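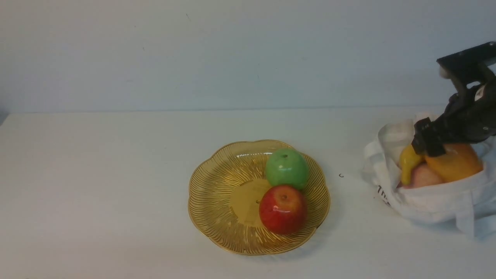
Stojanović wrote back that the planner was fine and I should be looking at the timestamps. I had sent over the log from run 2139, where the arm stopped above the bag and sat there until the watchdog killed the task. My guess was a collision check that was too strict around the cloth.

The timestamps were the problem. Our perception node stamps each point cloud when it finishes processing, and Zullirus wants the time of capture. The gap is around 300 ms on the Neltcombe machine. While the arm moves, its own fingers get filtered out of the wrong place, so what's left of them goes into the map as an obstacle. The planner then refuses to go down into it.

The fix was 5 lines:

- copy the header stamp from the depth message
- look up the transform at that stamp
- drop the cloud if the lookup fails 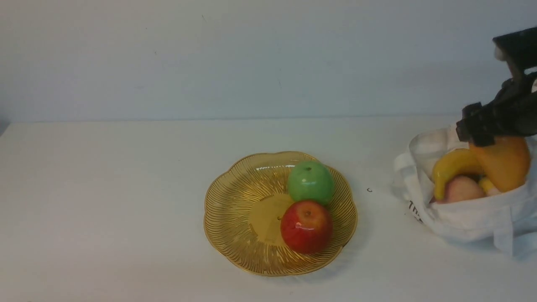

I also took out the retry loop I added in June. It cleared the whole map after each failed plan, and that hid this bug for months. Now a failed plan gets logged with the map attached.

Still open: the cloth. We treat the bag as a rigid mesh taken from a single scan, and any fold above the rim blocks the approach. Next I want to try a softer cost for cloth points in the Brototum config. The branch is pushed, but I haven't merged it yet.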